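Can Machines Do Chores Yet? Evidence from Sewing and Mending

Project report, Group 7
Tiruwork Yilma, Liya Wako, Adanech Chala
Supervisor: Hülya Bayram
2023-04-03

1. Question

Our course asked whether robots can take over household or shop-floor chores. We chose mending: closing a seam, replacing a button, stitching a torn cover. Sornent, the repair shop we visited in February, logged 418 mending jobs last year, all done by hand. We wanted to know which part of the work stops a machine from doing it.

2. Why suturing

No household mending robot was available to us. The closest task we found was suturing on a synthetic tissue pad with surgical instruments. The materials differ from fabric, but the elements are the same: a soft sheet, an opening, a needle and a loose thread. The instrument wrist is small and fills much of a close view, so a wrist camera has little room to see past it.

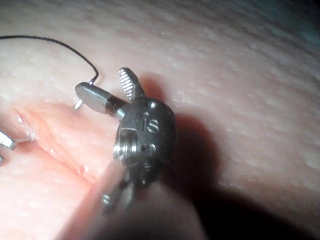
3. Task breakdown

We divided one stitch into seven steps: pick up the needle, orient it, place the tip, drive it through, regrasp it, pull the thread, and tie off. Each step was rated by how much it depends on the state of the thread. Placing the tip scored 2 out of 10. Pulling and tying both scored 10.

4. Discussion

Placing the tip is mostly a geometry problem. The needle is rigid, its curve is known, and the target is a line on a surface. With the jaws closed on the needle and the tip held above the slit, the remaining motion can be planned as a short arc.

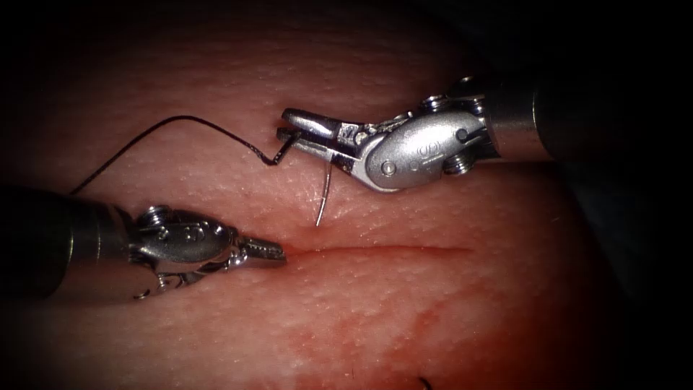
Thread is harder. It bends under its own weight, keeps kinks, and can pass behind an instrument where the camera loses it. A planner that models only the needle will sooner or later pull a loop tight in the wrong place. Liya Wako's notes from Sornent list the same fault among new staff, who are told to clear the thread before every pull.

Fabric adds a further problem. It has to be held flat by something, and at the shop that is usually the worker's other hand.

5. Answer

For mending, not yet. Single steps look feasible for a machine in a fixed setup. A full job, from sorting the garment to cutting the thread, does not. We did not study cost or speed.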